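Indexing recorded testimony: the Planholm interviews
Consuelo Echevarría, Sudcombe, 2022-05-24

Slide 1. Title
Thank the hosts. Say at the start that two excerpts will be played and that one concerns the death of a parent. Doors stay open.

Slide 2. What the collection is
533 interviews with survivors of wartime deportation, recorded on audio cassette, later on video. Most speakers were children or teenagers at the time. Many had told their families little before the interview. Around 300 have a full transcript. The others have a summary sheet, typed by the interviewer, usually one page.
Original tapes are in cold storage at Paredes. We work from transfers only.

Slide 3. Problem with the summary sheets
Sheets follow the order of events. Speakers don't. A speaker may begin with arrival at a camp, go back to school days, then return to the camp an hour later. The sheet hides this. A researcher who asks for "the part on the transport" gets one time code where there may be four.
Read the sheet for interview 570 aloud, then play excerpt A (2 min 10).

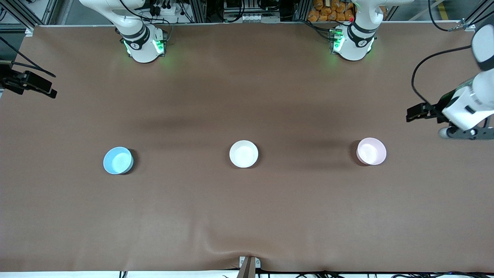
Slide 4. Segment rules
A segment starts when the speaker changes place, period or person. Minimum length 30 seconds. No maximum. Silence is kept and logged if it runs over ten seconds. Do not cut on the interviewer's question – the answer often belongs to the previous subject.
Each segment gets one place term, one period term, and up to six subject terms.

Slide 5. Place names
Same town, three or four spellings, sometimes three states within ten years. We record the name as spoken, then link it to an authority record. If the speaker is wrong about a place, the spoken form stands and a note goes in the cataloger's field. The transcript is never corrected.
Elspeth Semple built the authority file. It now holds just over 1000 entries. Questions on transliteration go to her in the afternoon session.

Slide 6. Software
Ondanex holds the time codes and the term list. Export is plain text. Known fault: codes drift on transfers made at the wrong tape speed. Check at the start, middle and end of each side before indexing. 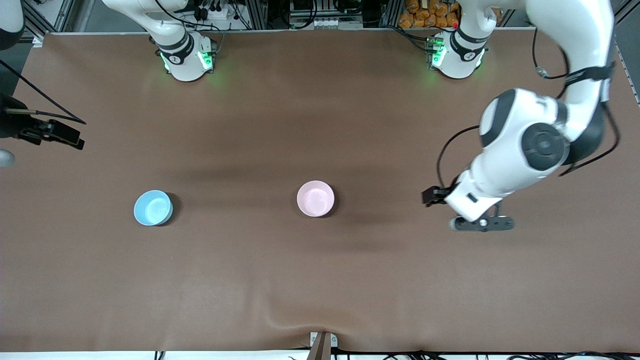

Slide 7. Access levels
Open, reading room, closed. The level follows the signed release, including any later letter from the speaker or next of kin. Where the release is missing, the interview stays closed until we hear from the family. Names of living third parties are masked in the public index but not in the master.
Play excerpt B (1 min 40) if time allows. Skip if past the half hour.

Slide 8. Open work
Second review of the video interviews, begun in March. Dialect terms with no agreed English form. Handouts are by the door. Take questions.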